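August, bench notes, hand-held gripper comparison (Abdelaziz)

Continuing from the jaw wear entry. Two hand-held units under test, the Ernberg and the Plukthorpe, both carried in the left hand. Right wrist wears the Kurkton marker cube in all runs so both sides are tracked the same way. Tracking is from the head camera only. The fixed camera stays off until its mount has been replaced.

## Setup

- Pick surface: office chair seat, so that the reach is downward and the head camera sees the marker panel at a steep angle. Earlier runs were all at desk height and the panel was close to square on to the camera, which hid most of the problems we are now trying to find.
- Exposure locked. Auto exposure moved every time the window came into view and the marker edges went soft on the white parts.
- Same jaw pads on both units, cut from one sheet.
- Test loads 400 g and 500 g. The foam block is used for approach practice only and is not scored.
- 22 picks per unit per load. Reset the software count between units, not between loads, or the log files come out with the same name.

Pick counts as good if the load leaves the seat, is held for the count, and goes back down without the jaws being reseated. Tracking counts as good if the panel pose has no gap long enough to trip the filter. The two are scored separately. Last month they were scored together and the sheet was useless afterwards.

## Ernberg

Trigger travel is long and nearly linear. Easy to stop partway, which helps with the foam. Full closure needs the finger at the end of its reach and I lose some wrist angle there. At 400 g no drops. At 500 g the load turned in the jaws on the slow lifts. It did not fall, but the pads had crept toward the tip by the end of the set and I had to push them back before starting again. Pad screws were to spec, so the creep is in the pad adhesive or the backing plate.

The panel sits high on the body. At chair height my forearm shades it on the return stroke and the pose drops out. Widening the elbow fixes it and is tiring. Gaps were short, but they fall at the same point in every cycle, so interpolating over them gives a repeatable error at the release. That is worse for us than random gaps of the same length.

Calibration held across the full session. Checked against the jig before and after, no change worth writing down.

## Plukthorpe

Short trigger, stiff for the first part and then light. Partial closure is hard to hold. Two approach runs on the foam ended with the jaws fully shut when I wanted half. No drops at either load, and no pad creep at 500 g.

The panel is on the lower face and stays in view through the reach and most of the lift. It goes edge-on if I roll the wrist inward, and then the solver flips between two poses. The flip is easy to catch in the log (sign change in one row) and I have added a check for it. With the wrist kept level the tracking was clean at chair height.

The cable leaves from the body and hangs straight down. It caught on the armrest once and pulled the unit off line. That run is struck from the sheet and was repeated. Needs a clip at the forearm. Strap is better than the Ernberg one: wider, and the hand can open fully without the unit sliding.

## Marker cube

Cube is on the right wrist with the face nearest the camera turned slightly outward. The inner face is lost whenever the two hands come together over the seat, but one face is enough for the solver as long as it is not oblique. Strap tension matters more than I had allowed for. After a rest break I put it back one notch looser and the offset to the hand shifted for the rest of the set. Mark the notch with paint.

Camera at 800 lines was not enough to separate the small squares on the cube at full arm extension. The higher mode works but the log disk fills faster than planned. Delete the approach runs once the sheet is signed off.

## Open items

1. Ernberg pads: try the other adhesive, repeat the 500 g set.
2. Plukthorpe: cable clip, and ask whether a softer trigger spring is available.
3. Move the Ernberg panel down on a printed bracket. Check the added mass before using it in scored runs.
4. Repeat both units with the chair turned so the armrests are out of the reach path.
5. Bimanual set still to be written up. Do not mix those logs with the ones above.

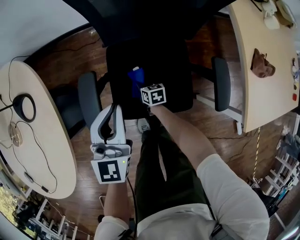
*4 min read*

Reach over the seat, gripper in the left hand and cube at the right wrist. Target pose for the next sets: left wrist level, marker panel toward the camera, right arm extended. Keep the blue object out of the scored runs, it is not one of the test loads.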